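Last updated: 30 August 2026

Well, the winter woollies are coming out of the loft again, and so are the moths. I found the first one in May, fluttering about the landing as if it paid rent, and by the time I'd got round to looking in the blanket box my good green cardigan had a hole under each arm and a sort of lacework down the back. I was very cross. I'd bought it at the Jellasmont mill shop with my first proper wages and it had lasted me 31 years!

So I've had a summer of reading up on it all. The moths you see flying are mostly males and they do no harm to your jumpers whatsoever. It's the grubs that eat the wool, and they like it best when it's a bit grubby too (a splash of soup, the collar of something you wore twice and put away). Wash first, then store. I've been a dreadful one for doing it the other way about.

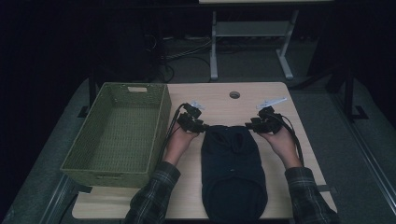 The freezer works a treat as well. I put each jumper in a bag, squeeze the air out and leave it in there for two weeks, next to the peas. My freezer is small, so I can only do three at a time, and the thick Fokent pullover has to go in all by itself. After that it gets a good shake out of the back door and goes into a lidded box.

As for lavender bags, I do still make them, and they smell lovely, but I wouldn't trust them to guard anything I cared about. Same goes for cedar balls. I paid 10 pounds for a bag of those and found a grub sitting on one.

The cardigan is mended now, after a fashion. I couldn't match the green, so I went for mustard and made a feature of it, and I've had two compliments at the bus stop already. If you've got holes of your own, the wool shop on Trestska Road still sells darning thread on little cards, and they'll let you hold it up to your jumper by the window before you buy. Do take the jumper with you, I forgot mine the first time and came home with navy.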